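23 Jan 2024

Medicine cabinet inventory, second half. The first half took most of yesterday evening, mainly on account of the old labels, which had been glued over older labels. Today I had the kitchen table, the accordion folder from the bathroom, the shoe box from the hall, and the notebook. Started at 9:20, stopped for lunch, finished when the light went.

## Rules

Same as last time, in May. Each item gets a line: name, strength, form, expiry, decision. The decision is K (keep), R (return to pharmacy) or T (ordinary trash, packaging only). No item keeps its place for sentimental reasons, and that includes the tin of throat pastilles from Serra. I opened it. The pastilles have fused into a single body and the tin is good. Tin K, contents T.

Anything without a readable expiry date is R. I made two exceptions last time and regretted both when I had to look at them again today.

## Bathroom folder

Straightforward. The painkillers are in two strengths, and Hermine had put the 500 mg in the pocket marked for the 200 mg. I moved them and wrote the strength on the divider in thick marker, on both sides, so it can be read with the folder tipped either way. The fever thermometer needed a new battery and now reads the same as the other one to within 0.1 degree. Eye drops: opened, no opening date noted, R. The saline is sealed and good for a while yet, K.

The zinc tablets came in a jar of 100. I did not count what is left. The jar is lighter than it was and the date is fine.

One roll of cloth tape has lost its adhesive along the outer turns. I peeled those back until the tape held on the back of my hand, cut there, and kept the rest.

## Shoe box

Slower. The shoe box is where things go when they come back from trips, and half of it is sheets that were separated from their cartons to save room in a suitcase. I have asked before that the cartons come home too, or at least the leaflet. Verena Zürcher takes the view that the foil says everything necessary. For some sheets this is true. For others the date is stamped on the one end that has been torn off.

The worst of these is the sheet with the Chinese print. The name repeats on the diagonal across the foil, very small, and some of it went with the pockets when they were pushed through. I went over it twice under the lamp with the magnifier and wrote down what I could, then gave up on getting a clean line for the notebook.

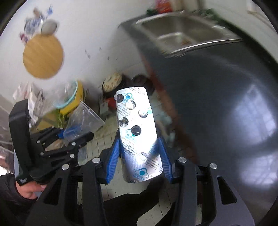
## Foil, continued

Entered it as "sheet, foil, pockets opened, Chinese print, blue cloud mark, no carton" and gave it an R. Verena thinks it was for her stomach and that it worked. She may well be right on both counts, but I can't file it under that.

The remaining sheets went faster. I now sort them by the state of the foil first and the name second. Sheets with every pocket intact go upright in the box, print facing forward. Started sheets go in a small envelope with the name and date copied onto the outside before anything else is done. Finished sheets are T, and there were more of those than I would like. An empty sheet weighs nothing and gets put back by reflex.

I tried the clear envelopes from Skamar and they are too short by the width of a thumb. The paper ones from the desk fit if the flap is left up. Used those.

## Box and labels

Lined the shoe box with a sheet of card and cut two dividers from the Vunder packaging — stiff enough, and it takes pencil. Three sections: stomach, cold, skin. Travel items no longer have a section, as that was how the whole problem started.

The R bag is in the hall by the umbrella stand. It came to 718 g on the kitchen scale, bag included, against 500 g in May. Part of the difference is one glass bottle of cough syrup. I rinsed the sticky ring off the shelf where it had stood, and the shelf paper will have to be replaced as well.

Hermine called at four to ask whether I had found her drops. I had, in the bag. She wants the name before I take them in, so I copied it onto a card and put the card in the tin.

Outstanding: shelf paper, a second marker, pharmacy. Ask there about the sheet, in case someone can read the characters. The notebook is up to date to page 31.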